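Towels, bench 2
December 11, 2025

Good session on the dark towels! I'd been putting them off since November because the navy ones from Mensah shed fluff everywhere, but they are lovely to work with once they've been through the wash (40 degrees, no softener). The pile stands up properly and the hem keeps its shape, so you can find an edge without hunting for it.

Settled on laying the towel lengthways down the white table, fully opened out, before any folding starts.

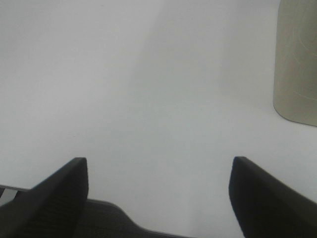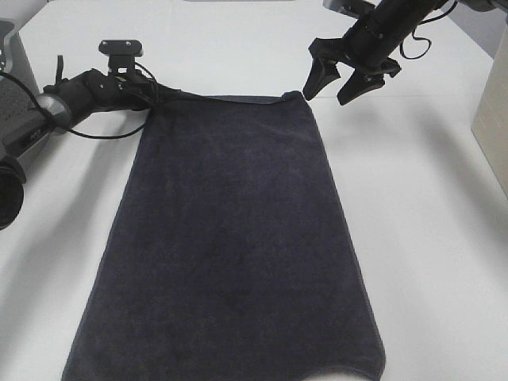

Dark cloth on a white top makes such a difference. With the old cream Plinano set I could never tell where the border ended, and I squinted at it for a whole afternoon.

Folding order for now: far end to near end, then sides in, then in half again. I like the thirds method too, but it gives a fat roll at the hem and the stack leans over by the time it gets tall. Will try both on the Usley bath sheets, which are 90 wide and much heavier.

Lint roller is nearly finished. Wipe the table between towels, the fluff really shows. Next up: weigh the towels dry and again after 15 minutes on the airer, and see if the heavy ones get anywhere near 800 g.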